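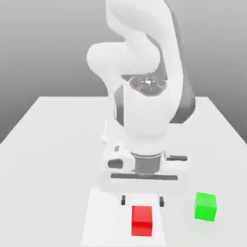 Kalton Robotics Club | Club News

Sat 6 August

Well, we did it! Our summer open day is over, my feet hurt, and the snack table was picked clean before lunch. We had 323 people through the doors of the Sulau building, and I think half of them wanted to know when they could have a turn on the simulator.

I was on the simulator desk most of the day, so that's mostly what you're going to get from me. If you didn't make it over, we had the simulated arm up on the big screen, the white one with the two-finger gripper, along with a table and a couple of cubes, one red and one green. The red one sits on a white mat and the green one is off to the right on the bare table. Visitors got the keyboard and a simple job: pick up the red cube and put it down next to the green one. Sounds easy, right? I said that too, back in April when we first got the thing running, and then I spent a whole evening shoving a block around like a kid with a hockey stick.

The part that gets everybody is depth. You bring the gripper down with the fingers open, you're sure you're lined up, and you close on air. We gave each person four tries, and there was a lot of groaning at the third one. A girl who couldn't have been older than ten got it on her first go, set the cube down, and walked off to find the cookies. Her dad used up all four (sorry, sir, if you're reading this).

We ran the automatic version every half hour as well, where the arm does the whole job from a script with no one at the keys. That script is our Yagi project, and it's been eating our Tuesday nights since spring. It went fine in the morning. Then somebody asked whether it would still work if we swapped the two cubes, so of course we had to try, and it headed straight for the old spot with complete confidence. Big laugh from the crowd, and a good question too, so that's now at the top of our to-do list. The fix probably means having the script look up where the cube is each time (right now the position is typed in by hand, which I was hoping not to have to admit in front of a room full of people).

Down the hall, the line-following cars were busy all day, and the soldering table ran out of kits by two o'clock. We had packed 50 and thought that was plenty. If you put your name on the list for one, it's coming, we've ordered more.

The most common question at my desk was whether you need to know programming to join. You don't. I didn't! We start new people on the simulator for exactly that reason, and a mistake costs you a click on the reset button and a bit of teasing.

Big thanks to Tevton Hardware for lending us the screen and the extension cords, and to everyone who stayed to stack chairs. If you left a blue water bottle by the sign-in sheet, it's in the club cabinet. New member nights start up again next month, same room, seven o'clock, and the simulator will be on if you want a rematch with that red cube.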